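Taller de Automatización de Flestthorpe
Apuntes del curso: Construcción de una pinza manual de dos dedos
Unidad 4. Mecanismo de apertura, dedos y mando
Edición de 22 de septiembre de 2019

Los presentes apuntes corresponden a la cuarta unidad del curso y presuponen la lectura de las tres anteriores. El alumnado deberá acudir a la sesión práctica con el cuerpo central ya impreso y los taladros repasados. Quien construya en su domicilio podrá utilizar cualquier mesa estable y objetos de uso corriente para las pruebas de agarre.
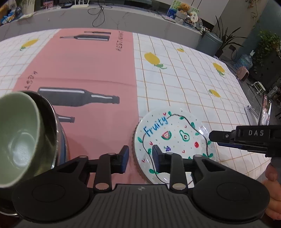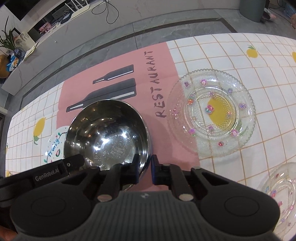 Pinzas de dos dedos sobre la mesa, con vajilla y menaje.

4.1. Objeto de la unidad

Se estudia la transmisión del movimiento desde el mando hasta los dedos, el montaje de las articulaciones y el ajuste de la carrera. La unidad concluye con una prueba de agarre cuyos resultados se anotarán en la ficha del Anexo B. Quedan fuera de esta unidad la comunicación con el ordenador y el registro de trayectorias, que se tratarán en la unidad 6.

4.2. Geometría del mecanismo

El diseño de referencia del curso, denominado Drostano, emplea dos cuadriláteros articulados simétricos. Cada dedo se une al cuerpo por dos barras de igual longitud entre ejes, de modo que la cara interior conserva su orientación durante todo el recorrido. Si las barras difieren en longitud, el dedo gira al cerrar y el contacto con el objeto se reduce a una arista.

Conviene distinguir entre carrera del mando y apertura de los dedos. La relación entre ambas no es lineal: en las proximidades del cierre, un mismo desplazamiento del mando produce una variación distinta de la apertura que en la zona central. La curva deberá obtenerse por medición en cada ejemplar, puesto que las holguras de impresión la modifican de forma apreciable.

4.3. Montaje de las articulaciones

Antes de introducir los pasadores se eliminarán las rebabas de ambas caras de cada barra. Los pasadores entrarán con presión de la mano. No se admite el uso de martillo ni de mordaza.

Orden de montaje:
Barra interior del lado izquierdo, con arandela a ambos lados.
Barra exterior del mismo lado.
Dedo izquierdo, sin la almohadilla.
Repetición del proceso en el lado derecho.
Comprobación del movimiento libre con el cuerpo en posición vertical.
Colocación de las tapas.

Las almohadillas se pegan en último lugar y con los dedos cerrados sobre una galga. El adhesivo Stesel que se facilita en el taller requiere once horas de reposo; durante ese tiempo la pinza permanecerá cerrada.

4.4. Medida de la apertura

El sensor de giro se monta sobre el eje del mando y entrega una lectura de 12 bits; dado que el recuento comienza en cero, el valor 2047 queda inmediatamente por debajo del punto medio de la escala. Se recomienda orientar el imán de forma que dicho valor coincida con la apertura media. Así se evita que el paso por cero caiga dentro del recorrido útil, error frecuente en los trabajos de la convocatoria anterior.

Para la calibración se tomarán lecturas con los dedos cerrados, con los dedos totalmente abiertos y en varias posiciones intermedias fijadas con galgas. La serie se repetirá en sentido contrario. La diferencia entre ambas series da una estimación de la holgura del conjunto y se hará constar en la ficha.

4.5. Prueba de agarre

La prueba se realiza en dos fases. En la primera se manipulan piezas de borde grueso y masa no superior a 280 g. En la segunda se añaden piezas de borde fino o de superficie pulida, en las que el deslizamiento aparece antes.

Cada pieza se levantará 50 mm sobre la mesa y se mantendrá en esa posición hasta que el observador lo indique. A continuación se depositará sin soltarla en el aire. Se anotará si hubo giro de la pieza entre las almohadillas, deslizamiento o pérdida del agarre. La repetición inmediata de un intento fallido no sustituye al anterior: ambos se registran.

En los trabajos por parejas, cada participante sostendrá una sola pinza y se acordará de antemano quién inicia el movimiento. Las piezas de vidrio o cerámica se reservan para quienes hayan superado la primera fase.

4.6. Defectos habituales

Cierre asimétrico: revisar la posición de los engranajes respecto a la marca de montaje.
Retorno lento: comprobar el apriete de las tapas y la limpieza de los pasadores.
Lectura inestable: medir la distancia entre imán y sensor.
Almohadilla desprendida: retirar por completo el adhesivo antiguo y repetir el apartado 4.3.

4.7. Entrega

La ficha del Anexo B, la tabla de calibración y una breve memoria se entregarán en la secretaría del taller antes de finalizar noviembre. La memoria indicará toda modificación introducida respecto al diseño Drostano, con su justificación. Los soportes de fijación Sfakianakis cedidos en préstamo se devolverán en el mismo acto.

Lectura previa para la unidad 5: apartados 5.1 y 5.2, alimentación y cableado.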